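Balcony and Stair Handrail Program, Brillton Apartments
Progress report to the funder
Prepared by Jingyi Luo, February 26, 2019

Handrail inspection is complete in all 126 apartments and both stairwells. Of these, 53 balconies have railings below the required height or with gaps wide enough for a small child to pass through. Owners have been notified in writing.

Pratex has delivered the first batch of replacement panels. Anchor pull tests on levels one to three met the specified load. Two anchors on level four failed and were reset in fresh concrete; the retest report is due from Shivam Shukla.

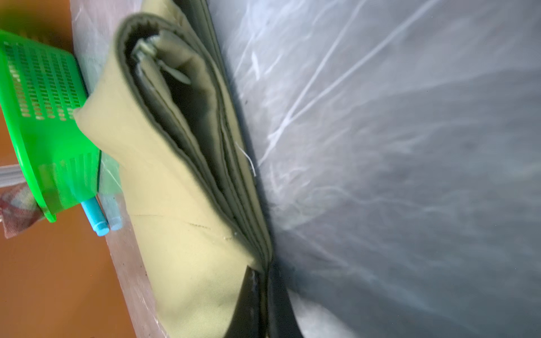 Folded khaki-beige fabric with a loose white thread.

Spending to date is $903 per balcony against a budget of $1314. The difference will narrow once the level four repairs are invoiced.

Open items:
Access to three units, keys not yet received.
Revised drawing for the east stair landing, with Faizal Purba.
Approval of the bylaw change on items stored against railings.

Installation on the upper levels is scheduled to finish in July. No change to the grant amount is requested.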